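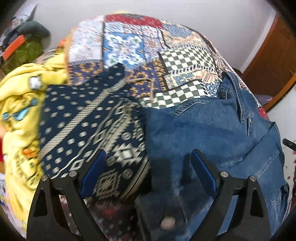
Skastico Community Help
Hand-Held Gripper Units — Setup and Maintenance

Finger pads lose grip on denim after cleaning

Posted by M. Villaseñor, June 2024

Our department uses a two-finger hand-held gripper for practice in picking up garments. The fingers are the black triangular type with a blue rubber pad on each inner face. The unit performed acceptably until the pads were cleaned last month. Since that time it has held thin shirts without difficulty, but heavier articles, denim jackets in particular, slide out when the unit is raised from the bed.

The following steps have been taken. The pads were wiped with a general surface cleaner and left overnight. The screws on top of the arms were checked and none was found loose. The closing travel was compared with the sheet kept in the case and appears correct. I would be grateful for advice on whether the pads must be replaced, and whether one pad may be replaced without the other. The unit is number 246 in our inventory and has its original pads.

Xóchitl Salinas

The cleaner is the most likely cause. Many general surface products leave a thin film on rubber. A thin shirt will bunch between the fingers and hold regardless, whereas a jacket depends on the pads for most of its support.

Before ordering parts, please proceed as follows.

Switch the unit off and open the fingers fully. Wipe each pad with a lint-free cloth dampened with plain water and one drop of dish soap. Wipe again with water only, then dry. Do not use solvent, and do not sand the surface.

Look along each pad from the side. A sound pad sits flat on its arm from end to end. If a corner has lifted, the pad should be replaced, as glue applied at the corner alone will not hold for long.

Close the fingers slowly on a folded sheet of paper and pull the paper gently. Repeat at the upper and lower ends of the pads. If the paper is held at one end only, the fingers are not meeting squarely. In that case loosen the screws a quarter turn, close the fingers on the paper, and tighten the screws a little at a time, alternating between the two arms.

Pads should be changed as a pair. A new pad beside a worn one will turn the cloth as it is lifted, and the fault will seem to have moved elsewhere. Our workshop records the date of each change on a label inside the case — a small matter, but it settles a good many arguments.

It is also advisable to test on the same articles each time. We keep a denim jacket and one printed cotton piece for this purpose and lay them on a made bed, with the bedspread left in place. A bare table gives a more favorable result than the unit will achieve in service.

R. Ekis

Had the same thing on ours. Soap and water fixed it. Check for lint too, there was a lot of it packed in along the edge of the left pad.

Rivano Equipment Desk

Members are reminded that pads for this type of unit are stocked in pairs under item 409. Requests should state the inventory number of the unit and whether the screws are also required. Pads that have been glued cannot be accepted for exchange. Orders received after the first week of July will be filled from the next delivery.

M. Villaseñor

Thank you. The soap and water treatment has been carried out and the jacket is now held on most attempts. The paper test showed a weak grip at the lower end, and the right pad has a lifted corner. A pair has been requested under item 409, and the unit will be kept to light garments until the new pads are fitted.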